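Lo que aprendí preparando desayunos al lado de un robot

Llevo nueve años en la cocina de Pisance, que para quien no la conozca es una empresa de desayunos para oficinas, y desde agosto comparto edificio con un robot de dos brazos. Me han preguntado tantas veces si me va a quitar el trabajo que he decidido escribirlo y así mando el enlace (mi cuñado, esto va por ti).

Empiezo por lo que hacemos. Servimos 640 desayunos diarios y 294 llevan tostada. El que no haya trabajado en esto pensará que una tostada es lo más tonto del mundo, ¡y lo es! Pero hazlo a las cinco y media de la mañana, de pie, con tres pedidos cambiados a última hora y alguien gritando que falta la mantequilla sin sal. Lo que cansa es tener que estar pendiente de todo a la vez.

El robot lo trajo Brirnovari, y quien lo entrena es Ivars Lill, un chico muy paciente que al principio nos preguntaba cosas rarísimas. ¿Cómo sabes que el pan ya está? Pues no sé, hijo, por el olor, por el color, porque lo he hecho mil veces. Y él apuntando. Mi compañera Hiwot Endale estuvo una mañana entera enseñándole cómo saca ella la rebanada sin que se le parta, y me confesó luego que en quince años aquí era la primera vez que alguien le pedía que explicara lo que sabe hacer.

A mí eso me dejó pensando. Resulta que nuestro oficio tenía valor cuando hubo que copiarlo, y antes, cuando pedíamos un turno más o una plancha que calentara bien, era pan tostado y poco más. Me da rabia, lo digo así. Me parece muy bien que la máquina aprenda de nosotras, pero entonces quiero que ese rato de enseñar se pague como lo que es, formación, y que salga en la nómina con su nombre.

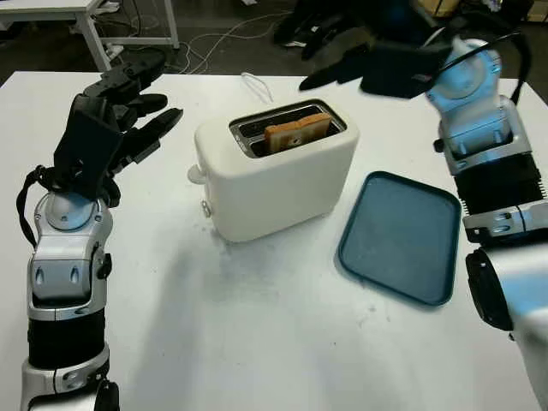 ¿Y ahora qué hacemos con las manos libres?

Esa es la pregunta que de verdad me interesa. Una rebanada en la tostadora, una bandeja al lado, dos manos negras abiertas encima de la mesa: yo miro eso y veo mi puesto de siempre, solo que mucho más tranquilo. Me encantaría que la tranquilidad nos llegara también a nosotras.

La dirección dice que nadie se va, y yo los creo a medias. Ya vi lo que pasó en Punard con las máquinas de envasar: no echaron a nadie, pero tampoco cubrieron las jubilaciones, y las que quedaron acabaron vigilando pantallas con el mismo sueldo y el doble de nervios. Prefiero que lo hablemos ahora, con el robot todavía aprendiendo, que cuando venga ya todo decidido en un papel.

Yo pido poca cosa. Que entremos media hora más tarde si se puede, que Hiwot tenga voz cuando se decida qué tareas pasan a la máquina, y que a las nuevas se les siga enseñando a mano, porque el día que se vaya la luz habrá que dar de desayunar igual.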